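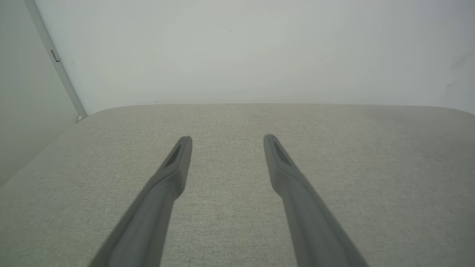 Folding laundry on upholstery is a perfectly good way to fold laundry, and I've been defending it on this site long enough that the same questions now arrive in the same order. So they have a page. I fold on a padded surface in the back room of my place in Prillville, for reasons that began as laziness and have hardened into doctrine. The fabric is a pale beige-gray with tiny lighter and darker flecks through the weave, the sort of color a paint company would name after a type of oatmeal, and a lot of the mail is about that fabric alone. If your question isn't covered, write in. If it's about fitted sheets, please read the last answer first.

Thắng Nghiêm
Reading time: 7 minutes

Why not use a table like everybody else?

I have a table. It has mail on it, and under the mail there is older mail, and I've made my peace with that. Clearing it in order to fold a T-shirt would turn a ten-minute chore into an evening of finding out which bills I'd missed.

There's also a case on the merits. A hard, slick tabletop lets a shirt slide. You fold the left side in, it drifts, you chase it, and by the time the right side is done the whole thing has rotated like a clock hand. A woven fabric has some grip to it. The shirt stays where you put it while you deal with the sleeve. Thin synthetics benefit most, and thin synthetics are what I mostly get.

Isn't the bed better?

The bed is bigger, I'll give it that. The bed is also low, soft enough to swallow a sock, and where I sleep. A pile of laundry on the bed at nine in the evening becomes a pile on the floor at eleven, and then you are washing it again. A smaller surface makes you finish. You can't spread out a whole week on it, so you fold what's there and go back for more.

What should I look for in the fabric?

A tight, flat weave. Run your palm across it. If it feels like a shirt, fine. If it feels like a bear, you'll be picking fuzz off your black pants until December. Velvet is lovely to sit on and a disaster to fold on. Loose, loopy weaves catch on zippers and hooks, and they always catch on the good side.

I'm fond of a fleck. A perfectly plain pale fabric shows every bit of lint, and a perfectly plain dark one shows every other bit. A speckle forgives a lot. It won't hide coffee. I've run that test, unwillingly.

My own cover is a replacement from Flisteck, who sell upholstery cloth by the yard and will mail you a swatch if you ask nicely. The swatch card claims it stood up to 3310 rubs of something. I don't know what was doing the rubbing, or how it felt about it, but the cloth has held up.

Won't clean laundry pick up dirt from the furniture?

It will if the furniture is dirty. Brush it off first. I keep a flat clothes brush nearby and give the top a few strokes before I start, always in the same direction. A lint roller works too, though you'll go through the sheets at a rate that feels like a subscription. If people sit on the surface in outdoor clothes, or a dog considers it headquarters, throw down a clean bath towel and fold on that. A towel has nearly as much grip as upholstery and can go in the wash.

And won't the laundry hurt the furniture?

Damp laundry might. I've had several letters from people who fold things slightly damp "so they finish flat," and all I can say is that they finish flat and smelling of pond. Let things dry all the way. New red or dark blue items should also stay away from pale upholstery until they've been through the wash a few times, particularly if there's any moisture involved. Dye likes to travel and has no sense of property.

Check pockets, too. A pen in a dry pocket is harmless for years, right up to the day it's leaned on.

How do you fold a sports jersey?

By a wide margin the most common question, thanks to the fact that I wash for the Zedatmont rec league and once made the mistake of mentioning it. I've had 376 letters on jerseys. I know the number only because my mail program puts it next to the folder, in bold, like a charge sheet.

Start with a clear patch big enough for the whole shirt. Then:

1. Shake it out by the shoulders, once, hard. Jersey fabric holds a twist and will defend it.
2. Lay it face down with the collar away from you. Smooth from the middle toward the side seams with flat hands.
3. Fold one side in as far as the edge of the collar, then lay the sleeve back along that fold. Do the other side to match.
4. Bring the hem up, stopping short of any large print on the back.
5. Fold up once more, turn it over, and leave it alone. Fussing at this stage makes it worse.

If the sleeves are a different color from the body, use the seam between them as your guide. Whoever designed the shirt went to the trouble of drawing you a line. Stripes along that seam are better still, as you can see at a glance whether the fold is running straight or wandering off toward the armpit.

Can I crease the numbers?

Try not to. Large printed numerals and letters are stiffer than the cloth around them. They'll take a fold, and then they'll remember it. Given enough folds in the same place, the print starts to crack, and a seven becomes something more like a pair of ones. Move the fold up or down a little so that it falls on bare cloth. When the print is too big to dodge, roll the shirt loosely instead with the print on the outside of the roll.

Two prints sticking together is the other hazard, mostly after a hot dryer. Turn the shirt inside out for the wash, dry it on low or hang it up, and turn it right side out again just before folding. If two patches have stuck, peel them apart slowly. Yanking has never improved a jersey.

Do I have to fold it right away?

No. I'd be the last person to say so. There's the approved method and there's what happens, which is that a red top with a white section and a pair of thin stripes along the join gets dropped on the left of the pale cloth in a heap, graphics and all, and stays there while I go and see about lunch. An hour in a loose heap does a synthetic shirt very little harm. Cotton is less forgiving. If you have a mixed load, fold the cotton while it's fresh and let the sportswear sulk.

What you shouldn't do is stack other things on the heap. Weight is what sets the wrinkles, and it sets them wherever the fabric happened to be lying, including across the print.

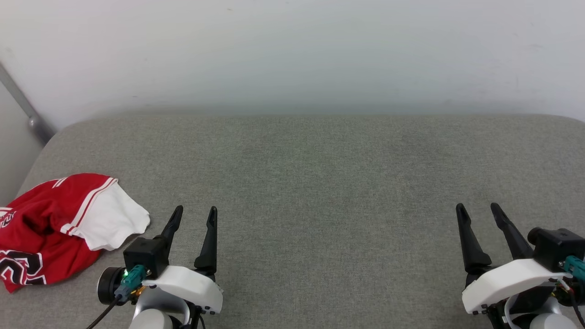 Does the shape of the surface matter?

More than I'd like. Rounded edges are kind to shins and unkind to piles. Anything stacked near the curve leans, thinks it over, and goes down the back. Keep finished stacks toward the middle and use the outer strip for things that haven't had their turn. If your surface is against a wall, leave a hand's width behind it so you can retrieve what falls. I've pulled an entire season's worth of socks out of a gap like that, and I'd already bought the replacements.

Firmness matters too. Press down with your fist. You want it to push back. A squashy cushion dips under your hands while you smooth, and then you're folding into a bowl.

How big does it need to be?

For adult shirts, a little wider than the shirt with its sleeves out. Mine is 51 inches across and I've never wished for more, except during beach towel season. For bath towels you can get by with much less, as they're folded in half in the air before they land anywhere.

What about marks on the wall?

A surprising number of you have written about this, usually after moving something upholstered up against a white wall and then looking properly at the wall. Shaking out laundry near paint will scuff it over the years. Zippers do it, and so do knuckles. A damp cloth with a drop of dish soap takes care of most smudges on washable paint. On flat paint, test somewhere low first, or you'll swap a small gray smudge for a large clean one that draws far more attention. Some of the marks on my walls predate me and I'm leaving them to the next tenant as part of the history.

Do you use a folding board?

I owned one, from Wolde, and for a month I was insufferable. Every shirt came out the size of a magazine. Then the hinge went on one side and I discovered that my hands had more or less learned the size anyway. If you're teaching a child, or a spouse, they're worth the money. On upholstery, pick one with a smooth back, since the ridged kind drags at the weave.

Can I iron on it?

Please don't. There is foam or something like it in most padded furniture, and it was not put there with irons in mind. Use an ironing board, or use a hanger in a steamy bathroom and lower your expectations.

How do you fold a fitted sheet?

I don't. I tuck the corners into each other, say something unkind, roll it up and put it at the bottom of the closet with the flat sheets on top. Readers have sent me links to videos. I've watched them with real admiration, the way I watch diving.

Recent on this site

Getting a grass stain out of white socks, or not
Hangers I regret
The brush question, revisited
Why your towels feel like cardboard
Drying shoes without cooking them
Letters: the great sock-pairing argument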